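Last updated: 2025-11-20

Print this page | E-mail this page

Up before six again. Rain on the skylight, no wind. I made coffee and drank it standing at the stove, then wrote out the list I should have written last night: linens, clothes for Jemal, bathroom shelf, call about the boiler. I got through the first two and part of the third. The boiler people did not pick up.

The linens took the whole morning. When I moved up here in June I put everything that was cloth into the hall closet and shut the door, and that was the system. Towels went in on top of sheets, sheets on top of curtains from the old place in Rarkton that don't fit any window in this house. Every time I wanted a pillowcase I pulled one out from the middle and the rest came down. So today I took it all out and put it on the hall floor and started from nothing.

I kept two sets of sheets for my bed and two for the spare. The blue fitted one has gone thin in the middle and I tore it up for rags. The Rarkton curtains I held on to for one more hour and then put in the bag for Jemal too. They are good heavy cotton and somebody over there will have the windows for them. I also found the tablecloth from my aunt's house, with the wine stain still on it, and a pair of gloves I had already replaced.

The closet smelled a little. I wiped the shelves down with vinegar and left the door open while I ate. Lunch was soup from the freezer and the end of the bread. I read the paper from Grolley, which is all planning notices this week. They want to widen the lane by the sawmill, and the comment period closes in 30 days. I will write something. The ditch there already floods and a wider road will only send more water down to us.

After lunch the phone rang and it was the upholsterer about the chair. He wants 200 for the seat and the arms, more if the webbing is gone, and he can't look at it until he is back from Mirno. I said yes to the seat and told him to leave the arms alone. It is a reading chair and the arms are fine to me. I wrote the price on the calendar so I don't argue with him about it later.

Then the clothes. I had been putting this off. I carried everything into the bedroom in armfuls and made the bed first so I would have a flat place to work, because I can't fold on my knee and the kitchen table is still covered with the seed catalogs. The waffle bedspread is the best thing I have for this – nothing slides on it. It does crease as soon as I lean on it, and I have given up smoothing it between piles.

The way I fold has changed over the years. My mother did everything in thirds and pressed it with the flat of her hand, even dishcloths. I did it her way until I lived with a roommate who rolled everything, and then I rolled everything for a while, and now I fold in half and in half again and stop when it fits the drawer. Small white things are the worst. They are never square and they come out of the wash in a knot, and each one has to be shaken and pulled at the corners before it will lie down. I do those in between the bigger pieces so I don't get stuck in a long run of them. 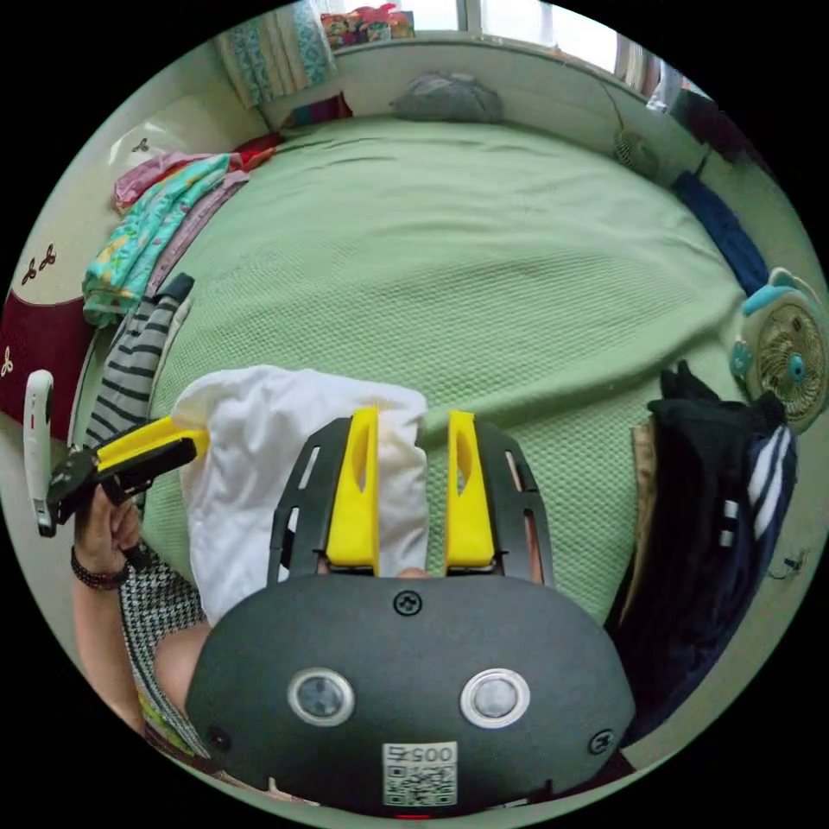

The florals I am keeping, for now. They are summer things and I know I won't touch them until the weather turns, but the last time I gave away summer clothes in November I was sorry by spring and bought nearly the same things over again. They can go in the suitcase under the bed with a bar of soap. Stripes stay in the drawer. The wool skirt goes to Jemal, and so does the raincoat with the broken zipper if they will take it. I wrote a note and pinned it to the collar so they know about the zipper before they hang it up.

The bags are by the front door, tied. The Jemal shop takes drop-offs until four and I missed that, so they will be in the way until tomorrow. I stepped over them twice on the way to the woodshed and once caught my foot.

Bathroom shelf: I threw out the old sunscreen and two bottles with no labels, then ran out of interest. The rest can wait.

The bus times changed again. The one to Mirno used to leave at 20 past and now it leaves at 7 past, so I would need to be down at the stop before the hour to be sure of it. I copied the new times onto the back of the old card. If the chair has to go to his workshop I will need a ride anyway – it won't go on a bus.

Supper was eggs and the last of the potatoes, fried. I should have bought onions. It stopped raining while I was washing up and I went out and checked the gutter over the back door, and it is still dripping at the joint where I put the tape. Tape was never going to hold through the winter. I will ask at the hardware store in Grolley what they have for it.

Hall closet shut properly tonight for the first time since I moved in. Sheets on the left, towels on the right, blankets up top, and the bottom shelf has nothing on it yet. I might put the iron there.

For tomorrow: bags to Jemal, onions, gutter sealant, boiler people again. Letter about the lane if there is time. Bed now, once I have moved the last pile off it.

Print this page | E-mail this page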